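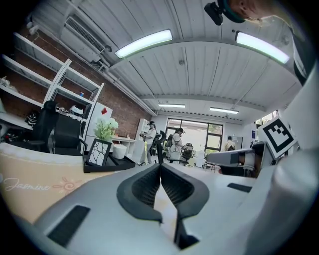

Tellby: a plain-text word list of sewing and cushion-making terms

Hi, and welcome to Tellby! It's a word list. One big text file, 1,346 lines long, one term per line, with a short explanation in the sort of English you'd use across a kitchen table. I started it because I was making seat covers from a secondhand pattern book and kept hitting words like "welt" and "boxing strip" and "ease" with no idea what they wanted me to do.

What's in the folder

terms.txt is the list itself. Each line has the term, then a tab, then the explanation, then another tab, then a source code.
sources.txt tells you what the source codes mean.
unsure.txt holds 40 terms I've found in print but can't pin down. Please help with these if you can!
changes.txt is the log, newest at the top.

There's no program to install. Open the file in anything that reads text, search for your word, go back to your sewing.

Where the words came from

Most of them (709, to be exact) came out of old pattern leaflets I picked up at the Greltaldale flea market over a couple of summers. The leaflets have a lovely habit of assuming you already know everything, so I wrote down every word that made me stop. The rest came from my own notes, from people writing in, and from the handouts of an evening class I took at Ojala, the fabric shop with the terrible parking. Those are marked OJ in the source column.

I wrote all the explanations myself and didn't copy any text from the leaflets. If one sounds clumsy, that's me.

A few sample lines

boxing strip: the long band that runs around the sides of a thick cushion and joins the top to the bottom. (G)
ease: a little extra room built into a piece so it fits over something without pulling. (G)
envelope back: two overlapping pieces on the back of a cover, no zipper needed. My favorite, I use it for everything. (OJ)
nap: the direction the fuzz lies in on velvet or corduroy. Check it before you cut, please, I have ruined so much velvet. (G)
welt: a cord wrapped in a strip of fabric and sewn into a seam. Also called piping, and people will argue with you about that. (G)

About the piping argument

Yes, I know. Some folks say piping is the narrow one and welt is the thick one, others use them for the same thing, and one leaflet manages to do both on a single page. I've given them separate lines that point at each other. I'm not going to pick a side, so you can save yourself the email :)

Things to watch out for

The list leans heavily toward home sewing, mostly cushions, curtains and simple covers. Tailoring terms are thin and quilting is barely there. Spelling is American, though I kept British words as their own entries where I ran into them (so "wadding" sends you to "batting"). Measurements are in inches, and I haven't added centimeters yet. There are probably about 50 near-duplicates in there, things like "slip stitch" and "slipstitch", which I clean up when I'm bored.

Opening it in a spreadsheet

Works fine, but pick tab as the separator and not comma, or the longer explanations get chopped into confetti. If your quote marks come out as strange symbols, choose UTF-8 when you import.

Sending in a word

Just send me the term, what you think it means, and where you saw it. A blurry photo of the page is plenty. I do a batch every May and smaller ones whenever the mood takes me. Regional words are extra welcome, and so are the ones your grandmother used that never made it into any book.

Using the list

Do what you like with it. Print it, put it in your class handout, turn it into a quiz, translate it. A mention of Tellby is nice but you don't have to. A version called Rakel, cut down to just the hand-sewing terms, is in its own folder and follows the same layout. It's a bit behind the main list at the moment, and the running stitch entries still need fixing.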